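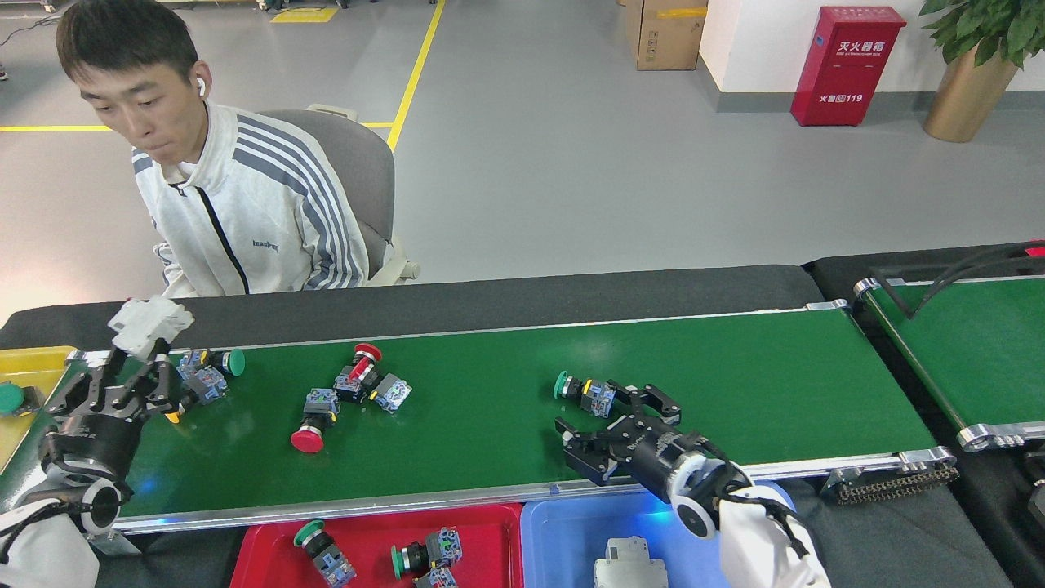 간다노 공동작업장 방문 결과 보고

작성: 플레라소프 생활기술지원센터 교육운영팀
방문일: 6월 13일
방문처: 간다노 공동작업장 자동화 제작실
면담자: 타르시시우 바스콘셀루스(Tarcísio Vasconcelos) 제작 책임

1. 방문 목적

본 센터는 하반기 공동 제작 과정에 소형 분류 설비 과목을 신설하는 방안을 검토하고 있다. 기존 과정은 목공과 기초 전자회로를 중심으로 운영되어 왔으며, 수강생 설문에서 움직이는 설비를 직접 조립해 보고 싶다는 의견이 여러 차례 접수되었다. 이에 교육운영팀은 회원들이 공동으로 로봇 분류대를 제작하고 있는 간다노 공동작업장을 방문하여 제작 경과, 비용 분담 방식, 안전 관리 실태를 확인하였다.

간다노 공동작업장은 회비로 운영되는 개방형 제작 공간이다. 회원은 공용 공구를 사용할 수 있고, 일정 기간 이상 자리를 차지하는 제작물에 대해서는 별도의 사용 신청서를 제출한다. 방문 대상인 분류대는 사내에서 '트렐텔'이라는 이름으로 불리며, 사용 신청서에도 같은 이름으로 등재되어 있다. 명칭의 유래에 관하여는 별도로 문의하지 않았다.

2. 일정

오전에는 작업장 전체 시설을 둘러보고 이용 규정에 관한 설명을 들었다. 점심 식사 후 자동화 제작실로 이동하여 분류대의 구조 설명을 듣고 작업 과정을 참관하였다. 참관은 2시간 동안 진행되었으며, 이후 바스콘셀루스 제작 책임과의 질의응답으로 일정을 마쳤다. 당초 계획에 포함되어 있던 목공실 견학은 집진 설비 점검과 겹쳐 생략되었다.

3. 제작물 개요

트렐텔은 산업용 누름 버튼과 같은 제어반 부품을 종류별로 나누어 담는 작업대이다. 녹색 벨트 컨베이어 위에 부품을 올려놓고, 양쪽에 배치한 로봇 팔 2대가 이를 집어 앞쪽의 색깔별 상자로 옮기도록 설계되었다. 작업장 회원들이 중고 제어반을 분해할 때마다 버튼과 접점 블록이 뒤섞여 보관함에 쌓였고, 이를 정리하는 일이 번거로워 제작이 시작되었다고 한다.

작업대 상판의 높이는 700밀리미터로 정해져 있다. 처음에는 서서 일하는 높이로 제작하였으나 부품을 펼쳐 놓고 오래 살피는 작업이 많아 앉은 자세에 맞추어 다리를 다시 절단하였다고 한다. 절단한 다리의 끝면은 회원 한 명이 줄로 다듬었고, 수평은 조절발로 맞추었다. 본 센터의 기존 작업대는 이보다 높으므로 과목 신설 시 의자를 함께 교체하거나 별도의 작업대를 마련하여야 한다.

컨베이어의 틀은 은색 알루미늄 레일로 짜여 있다. 주 컨베이어 옆에는 짧은 컨베이어가 하나 더 놓여 있는데, 아직 제어 프로그램에 연결되지 않은 상태이며 향후 부품을 다음 공정으로 넘기는 용도로 쓸 예정이다. 구동부에는 체인이 쓰였고, 벨트의 장력은 롤러 쪽 볼트로 조정한다. 바스콘셀루스 책임은 장력을 맞추는 데 가장 많은 시간이 들었다고 설명하였다. 벨트가 한쪽으로 쏠리면 가장자리에 놓인 부품의 위치가 조금씩 어긋나고, 그 차이가 집게의 파지 실패로 이어지기 때문이다.

4. 제작 경과

제작은 컨베이어 조립, 팔 설치, 집게 교체, 동작 기록의 순서로 진행되었다. 컨베이어 조립 단계에서는 레일의 직각이 맞지 않아 한 차례 전부 해체하였다. 조립도에 적힌 볼트 규격과 보유한 너트의 규격이 달랐던 것이 원인으로 확인되었고, 이후 작업장에서는 부품 수령 시 규격을 대조하는 점검표를 사용하고 있다. 점검표는 사본을 받아 본 보고서와 함께 보관하였다.

팔 설치 단계에서는 고정 방식이 논의의 대상이 되었다. 상판에 직접 볼트로 고정하자는 의견과, 공용 작업대인 만큼 분리할 수 있게 하자는 의견이 나뉘었다. 결국 받침판을 먼저 고정하고 그 위에 팔을 결합하는 절충안이 채택되었다. 받침판은 페이쇼투 공방에서 가공하였으며, 구멍 가공비만 지불하고 재료는 작업장의 잔재를 사용하였다.

케이블 정리는 여전히 과제로 남아 있다. 팔이 안쪽으로 접힐 때 케이블이 함께 당겨지는 문제가 있어 여유 길이를 늘렸는데, 늘어난 케이블이 다시 벨트 가까이 내려오는 일이 생겼다. 현재는 위쪽으로 둥글게 넘겨 두는 방법을 시험하고 있으며, 정식 배선 통로를 설치하는 방안은 다음 회의 안건으로 올라가 있다.

동작 기록은 회원들이 가장 꾸준히 참여하는 작업이다. 부품을 한 번 집어 옮길 때마다 결과를 대장에 남기며, 방문 당일 기준 누적 기록은 1,588건이다. 기록 항목은 부품 종류, 놓인 방향, 사용한 팔, 성공 여부, 비고로 구성된다. 비고란에는 '캡이 먼저 닿음', '블록이 돌아감'과 같은 짧은 메모가 적혀 있어 실패의 양상을 파악하기에 유용하였다. 다만 기록자에 따라 방향을 적는 기준이 달라 초기 기록의 일부는 집계에서 제외되었다.

5. 참관 내용 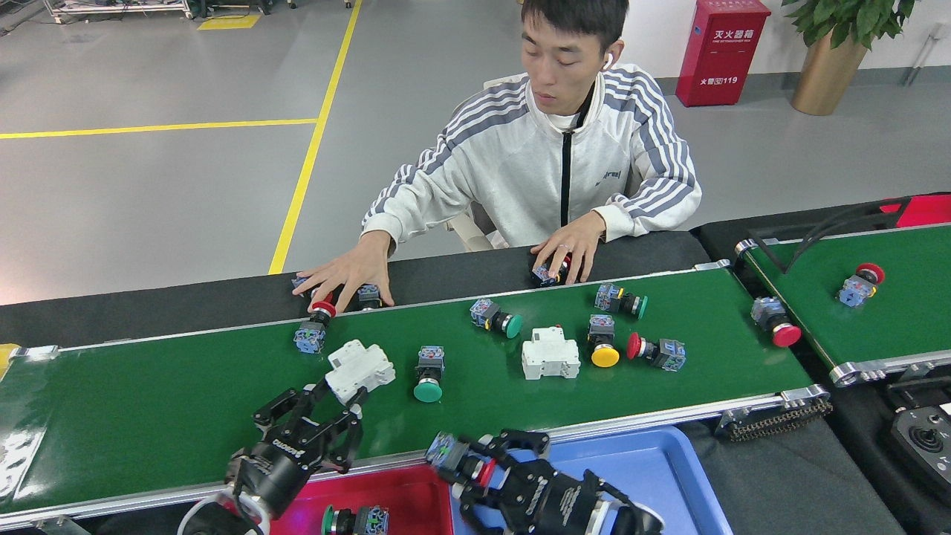 부품의 자세를 바꾸어 가며 파지 방법을 비교하는 것이 이날 작업의 주제였다. 제작 책임의 설명에 따르면 같은 버튼이라도 접점 블록을 아래로 하여 세운 경우와 옆으로 눕힌 경우는 별개의 과제로 취급하며, 대장에도 따로 적는다. 버튼만으로는 형상의 차이가 크지 않아 배선용 차단기도 함께 다루고 있다. 왼쪽 집게가 흰색 차단기를 벨트 바로 위로 들고 있는 동안 오른쪽 집게는 빨간 캡의 버튼을 벨트 앞쪽 가장자리 위에서 잡고 있었는데, 이처럼 납작한 몸체와 둥근 캡을 나란히 놓고 보니 잡는 위치를 각각 달리 정하여야 하는 까닭을 이해하기 쉬웠다. 수강생 교육에서도 두 부품을 한 조로 제시하는 것이 적절하다고 판단된다.

작업자는 벨트 뒤쪽에 앉아 부품을 손으로 다룬다. 부품을 배치하는 사람과 팔을 조작하는 사람의 역할을 나누고, 팔이 움직이는 구간에 손을 넣기 전에 반드시 구두로 알리도록 정하고 있다. 역할은 일정한 간격으로 교대한다. 교대 직후에 실수가 많았던 경험이 있어, 자리를 바꾼 다음 첫 번째 동작은 기록하지 않는 연습으로 처리한다고 한다. 본 센터 과정에도 그대로 적용할 수 있는 규칙이다.

상자의 색은 작업 조건에 따라 다르게 지정한다. 캡의 색과 상자의 색을 맞추는 조건이 가장 단순하지만, 이 경우 참여자가 부품의 형상을 살피지 않게 된다는 지적이 있었다. 이에 최근에는 버튼과 차단기를 구분하거나 상태가 양호한 부품과 수리할 부품을 구분하는 등 색과 무관한 조건을 주로 사용한다. 조건표는 작업 시작 전에 소리 내어 읽는다.

참관 중 교육운영팀 직원도 조작을 체험하였다. 누름 버튼의 몸체를 잡는 데에는 어려움이 없었으나, 비상정지 버튼은 버섯 모양의 캡이 넓어 집게가 몸체에 닿기 전에 캡의 가장자리에 걸리는 일이 잦았다. 숙련된 회원은 접근 각도를 낮추어 이를 해결하였다. 처음 접하는 수강생에게는 비상정지 버튼을 후반부 과제로 배정하는 편이 낫겠다.

6. 비용 및 운영

재료비는 참여 회원이 균등하게 부담하고, 소모품은 작업장 공동 경비에서 지출한다. 벨트와 레일은 폐업한 포장 업체에서 나온 물품을 구입하여 손질한 것이며, 버튼과 차단기는 모두 회원들이 가져온 것이다. 통전 시험을 거치지 않은 부품이 섞여 있으므로 분류 연습 이외의 용도로는 사용하지 않는다는 문구가 보관함에 부착되어 있다.

제작에 참여하는 회원의 구성은 고르지 않다. 배선과 조립에 익숙한 사람은 많으나 제어 프로그램을 수정할 수 있는 사람은 한정되어 있어, 해당 회원이 자리를 비우면 작업이 중단되는 일이 있다. 작업장에서는 프로그램 변경 사항을 공책에 손으로 적어 남기고 있었다. 파일로도 관리하고 있으나 공책을 먼저 찾는 회원이 더 많다고 한다.

7. 안전 관리

제작실 바닥에는 노란색 선이 그어져 있고, 벽 쪽에는 소화기함이 비치되어 있다. 작업장 규정상 선 위에는 자재를 쌓아 둘 수 없으며, 소화기함 앞은 상시 비워 두어야 한다. 방문객은 작업 중인 팔에 가까이 갈 때 담당 회원의 안내를 받는다.

체인 구동부의 방호에 관하여는 추가 조치가 필요하다는 것이 방문팀의 의견이다. 현재 체인의 마디가 노출되어 있어 소매나 끈이 닿을 가능성이 있다. 작업장 측에서도 이를 인지하고 있으며, 투명판으로 덮개를 제작하는 안을 검토하고 있다고 답하였다. 본 센터에 동일한 구조를 도입할 경우에는 덮개 설치를 선행 조건으로 한다.

벨트에 놓이는 비상정지 버튼이 분류용 부품이라는 점도 교육 시 분명히 안내하여야 한다. 실제 설비의 정지 장치와 외형이 같아 급한 상황에서 혼동할 우려가 있다. 작업장에서는 실제 정지 장치의 위치를 작업 시작 전에 참여자 전원이 손으로 가리켜 확인하도록 하고 있다.

8. 질의응답 요지

제작 기간을 단축할 방법이 있는지에 대하여, 바스콘셀루스 책임은 컨베이어를 생략하고 고정된 판 위에서 시작할 것을 권하였다. 벨트가 없어도 파지와 분류의 기본은 익힐 수 있으며, 벨트는 나중에 끼워 넣을 수 있도록 자리만 확보해 두면 된다는 것이다.

팔을 하나만 설치하는 방안에 대하여는 가능하다고 답하면서도, 한쪽이 부품을 들고 있는 동안 다른 쪽이 움직이는 상황을 경험할 수 없게 된다는 점을 들어 권하지는 않았다. 비용이 문제라면 집게를 단순한 것으로 바꾸는 편이 낫다고 하였다.

타 기관 수강생의 참여가 가능한지에 대하여는, 사용 신청서를 제출하고 회원이 동석하는 조건으로 평일 낮 시간에 한하여 허용할 수 있다는 답변을 받았다. 구체적인 조건은 서면으로 협의하기로 하였다.

9. 검토 의견 및 후속 조치

교육운영팀은 하반기 과정에 고정판 방식의 분류 실습을 우선 편성하고, 컨베이어 조립은 심화 과정으로 분리할 것을 제안한다. 기록 대장의 양식은 간다노 공동작업장의 것을 바탕으로 하되, 부품의 방향을 적는 기준을 그림으로 명시하여 기록자 간의 차이를 줄이도록 한다.

시설 담당 부서에는 작업대 높이 조정의 가능 여부와 케이블 통로 설치에 관한 검토를 요청한다. 실습용 부품은 중고품으로 확보하되 전원에 연결하지 않는 것을 원칙으로 한다. 받침판 가공은 페이쇼투 공방에 견적을 의뢰하였으며, 회신이 도착하는 대로 예산안에 반영할 예정이다.

간다노 공동작업장에는 참관 협조에 대한 감사 공문을 발송하였다. 체인 덮개의 도면이 완성되면 사본을 제공받기로 하였다.

붙임: 부품 수령 점검표 사본, 동작 기록 대장 양식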